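Brulamwood dye shop, bench notebook
2nd March

Iron day! The vat smells like a wet hinge and I could not be happier.

Picked up from the last entry with the Molley cotton yardage. Dry weight before scouring was 1341 g. After a long simmer with soda ash and a slow dry on the rack it came out at 1287 g, so there was a lot more sizing and wax in that cloth than I'd guessed. The scour water was the color of strong tea. Anyone who wants to skip the scour on this batch should come and look at the jar I saved. It's on the sill, labeled.

Tannin bath next. I used the oak gall powder from Zurkel, soaked overnight in warm water and strained through muslin (twice, the first pass left grit). Yardage went in still damp and I turned it by hand whenever I walked past. It picked up a soft oatmeal shade, very even except for one fold near the selvage where I'd let it float. Note to self: use the plate to hold it under!

Iron bath: ferrous sulfate at 2 percent of the weight of the cloth, dissolved first in 1000 ml of hot water and then stirred into the big pot. This is the moment I love. You lower the oatmeal cloth in and it goes gray, then slate, then a purple sort of charcoal, all while you're still holding the other end. I did call people over from the print side to watch.

It isn't black yet. In the pot it looked black, on the line it's a deep warm gray, and next to the old indigo-and-walnut sample it looks a bit thin. Options as I see them:

Second tannin dip, then back into a weaker iron. Cheap, slow, and I think it'll get us most of the way.

Indigo underneath, then tannin and iron on top. Gorgeous on the June samples, with that blue showing at the edges, but the vat needs feeding first and it's sulking.

Logwood. Feels like cheating but the black is so good.

Going with the second dip first. I do NOT want to push the iron any higher, the over-ironed swatch from last year tears if you look at it sideways. Rinse very well, then a spoon of chalk in the last water. Gloves the whole time, please, and keep the iron spoons out of the yellow drawer. One speck in a weld bath and it's olive.

Lightfastness strips are taped in the south window, half covered with card. Will pull them in June.

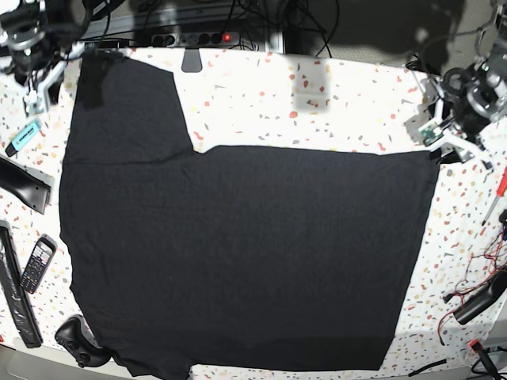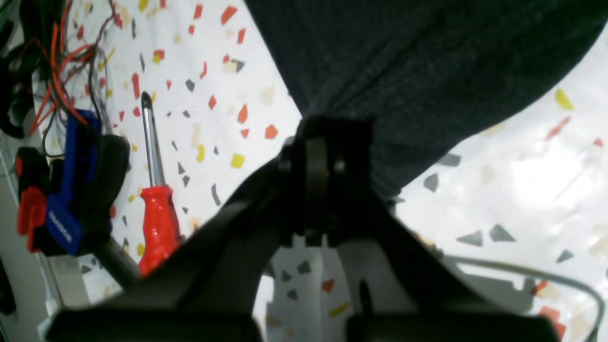 Corinne Brandt

Left to do: strain and bottle the leftover gall liquor (there's plenty for scarves), reweigh the yardage once it's bone dry, feed the indigo, and find the good thermometer. Also order more soda ash, we're down to the dust at the bottom of the tub.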